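Home News Sites Safety Jobs Archive Contact

Small-item folding at Hullell: status after the November changeover

The folding cell on the Hullell line now takes part of the small-item stream on day shift. Large flatwork still goes through the ironer and is not affected. Small items are cleaning cloths, hand towels and single socks from the workwear contracts, all of which were folded or paired by hand until this fall.

Current settings are as follows. The cell is fed in batches of 200 pieces. In the last full batch before this issue went out, 131 pieces were folded and passed at the check table without rework. The other pieces went back to the hand bench. Most of those had a corner that was folded under when the piece was set down, and the arms do not yet find a hidden corner reliably. Kaiwen Jiang, who maintains the control software, is working on this fault before any other. Speed will not be raised until the rework share comes down.

Gripping is the other open point. A bare finger tip slides on short pile and snags on long pile. Tip coverings are therefore treated as a wear part, and the operator may change them without calling maintenance. Write each change in the log, with the fabric type that was running. Two people have been logging fabric as "gray," and that doesn't help, as nearly everything from Pemgate is gray.

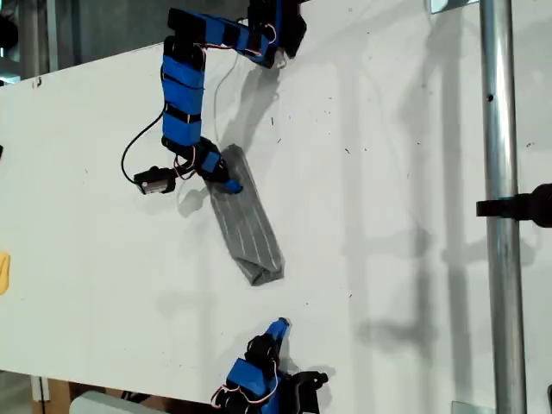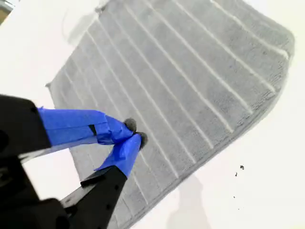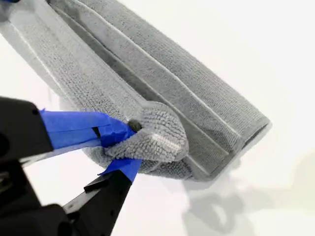

Gray textiles on the white work surface.

Lint on the surface is picked up by the vision system as a fabric edge if it gathers in one place. Wipe the table at the start of each batch with the dry cloth from the hook, never with the spray. Spray leaves a film, and a piece placed on the film drags when it is pulled.

Staffing

Three folding posts per shift have become two folding posts and one cell operator. The operator post rotates weekly, with the change on Monday. Naledi Cele draws up the rota and has asked that swaps reach her in writing by 3 p.m. on the Friday before.

The operator loads the infeed, clears rejected pieces, changes tip coverings and signs the batch sheet. It is a standing job with less reach than the folding bench and more walking. Several people have reported that their shoulders are better and their feet are worse. A second mat has been ordered for the infeed side. The stool at the check table may be used by the operator between batches.

Pay grade for the operator post is the same as for folding until the review. Áine Ó Dubhghaill raised this at the site meeting, on the grounds that the post includes fault clearing, which is graded higher on the ironer. Management agreed to put the question to the review and gave no date for an answer. It will be on the agenda again next month.

The hourly target of 25 bundles at the hand bench was set for a mixed stream. The bench now receives the pieces the cell could not handle, and these take longer. The target is suspended, and bench counts will be recorded but not posted.

Training

The operator course is one half day with Nuala Brennan, followed by two shifts paired with a trained operator. Stop button, guard gate and restart order are covered first, and nobody runs the cell alone without a signed card. The gate stays closed while the arms are powered, including for a dropped sock.

Tully site gets the same equipment next. Staff there who want to see it running can arrange a visit through Nuala.

This site uses cookies to remember your login and language. Accept Settings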